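Murnstead Technical Workshop
Equipment planning group – minutes of the March meeting

Present: Asger Thygesen (chair and minutes), two members of the bench staff, one person from purchasing.
Apologies: the finance office. Their comments were sent in writing and are included under item 4.
The meeting started at 14:00.

1. Minutes of the previous meeting

The minutes were approved with one correction. Under "Spare parts" it was written that the Heltar gripper fingers are sold in pairs. They are sold one by one, and the price in the old table must be read as the price for a single finger.

2. The kitchen station

The chair reported on the station as it stands today. The toy kitchen will be kept for the next budget period and no money is asked for a new one. The pot tasks are the ones we use most, and the purchasing plan should begin with what these tasks need.
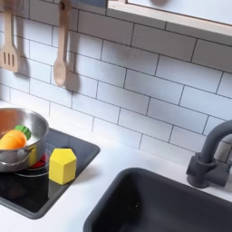

Page last changed: March, 16:40, by A. Thygesen

It was discussed if the play objects should be bought as one large set or piece by piece. Purchasing prefers a set, as it gives one invoice. The bench staff would like to choose the objects themselves, because many sets contain pieces which are too flat for the fingers. Agreed: a list of single pieces will be made first, and after that purchasing will look if a set exists which covers most of it. Simple shapes such as the yellow block, and vegetables like the carrot, are to be on the list with spare copies.

The question of a second steel pot was raised. Everyone was in favor. It should have a rolled rim like the one we have, so that the old and the new results can be compared.

3. The arm: repair or replace

There are two possibilities. The first is to keep the present arm and to order new fingers, a new wrist plate and a set of screws from Heltar. The second is to take a new arm from Takden on a lease. The Takden offer includes service visits but not the gripper, and this was not clear to all of us when we read it the first time.

The bench staff explained that reach is not the problem. The arm comes in from the side and can work over the stove and also near the sink. What costs time is wear in the joints, and the waiting for parts. Last year 70 working hours were lost this way.

It was agreed to repair now and to ask Takden for a new offer with the gripper included. The chair noted that a repair is no promise for the long term – the topic comes back in the autumn.

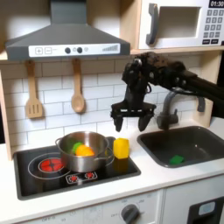

4. Budget

Finance has written that the group may spend 2000 without a special application. The amount is for equipment only and can not be used for travel or training. The following division was agreed:

Parts from Heltar: 1000
Play objects and second pot: to be fixed when the list is ready
Cables and cable holders: to be fixed, see item 5
The rest is kept as a reserve until the next meeting.

Purchasing asked that all orders are sent in together before the end of the month. Small orders by private card will not be paid back any more.

5. Cables and cable holders

MacKinnon has sent samples of cable sleeve in two thicknesses. The thin one bends better but is almost double the price. 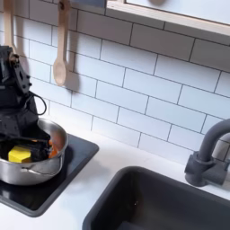 MacKinnon also offers a clip which is screwed on the housing, and a strap which goes around it. The strap is cheaper and needs no tools. The bench staff were doubtful about it, as it can slide when the arm turns. Before we decide, the length of free cable should be measured with the gripper down inside the pot, where the black cable makes a wide loop out to the side of the arm. If the clip pulls this loop too tight, the plug at the wrist will carry the load. One clip and one strap will be ordered for a test, and the thick sleeve is chosen for now.

6. Actions

Asger Thygesen: write to Takden about the new offer; order parts from Heltar.
Bench staff: list of play objects; measure the cable.
Purchasing: price for the second pot; samples back to MacKinnon.

7. Other matters

The key to the storage cabinet is missing again. Whoever has it is kindly asked to put it back on the hook.

The next meeting will be held in the same room. The meeting was closed at 15:10.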